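Progress report to the Longo Fund, March 2003
Skallgate, new edition of the Rokia novels

The text of the first two books is now set. We checked 1100 pages of the old Rivov printing against the typescripts and logged 3693 differences, most of them commas and dropped words. The lost chapter in book two - the one where the sisters reach the lighthouse - goes back in its original place.

The third book is behind. The typescript has 27 pages missing and we are using the magazine version for those, with a note at the back.

Reading copies went to 60 school libraries. Replies are slow, and several asked for larger type.
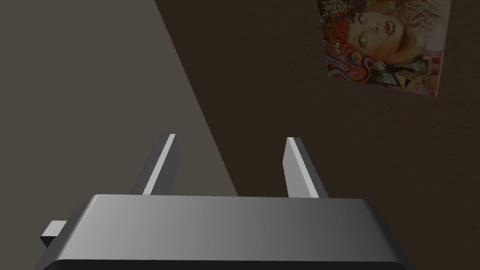
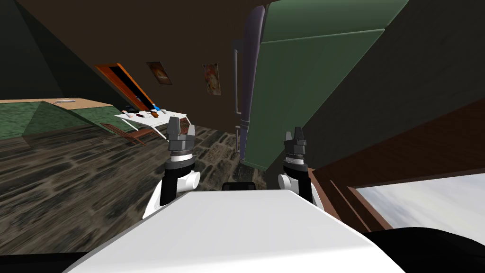
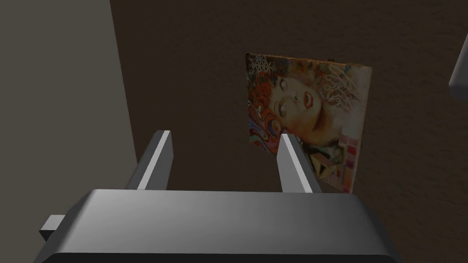
The introduction is still in draft and runs too long. We plan to cut the section on the stage version and keep the part on the author's letters. Cover art has been agreed for books one and two only. We ask that the last payment be moved to July, when book three goes to the printer.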